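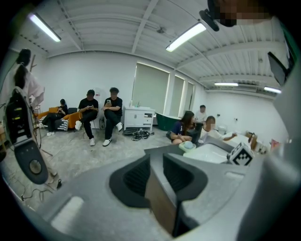 **gernedside** wrote:

Hi all! I've been moving our little booking service at Plillville over to a shared HTTP client, and I keep going back and forth on connection pooling. We used to open a new client for every call (I know, I know) and ran out of sockets by lunch. Now there's one client for the whole app, it's lovely and fast, but when the Girnine API moved to a new address last month we kept calling the old one until I restarted everything. What do you folks set for connection lifetime?

**kerr_52** wrote:

Welcome to the club! I'd set the pooled lifetime to two minutes and forget about it. We make 200 calls a minute and the extra handshakes don't show up anywhere I've looked.

**gernedside** wrote:

Thank you, that's kind! I tried it this afternoon – average went from 182 ms to 358 ms right after each refresh, then settled down again. Maybe I'm fussing over nothing, but our checkout page does feel it. 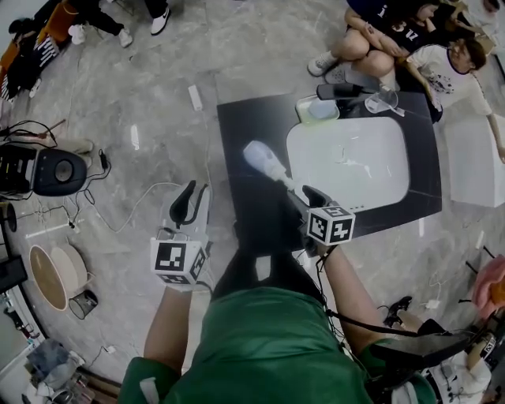 **Dorothy Yeoman** wrote:

I have to disagree with kerr a little, friendly as always. Two minutes is awfully short if the address changes once a year. I'd go with 15 and put a retry on the calls that are safe to repeat, and please leave the payment ones out of it!

**kerr_52** wrote:

Fair on the payments, Dorothy, but 15 minutes of calling a dead address is a long time at checkout. I'm sticking with two.

**gernedside** wrote:

Going to try five tonight and see how the logs look.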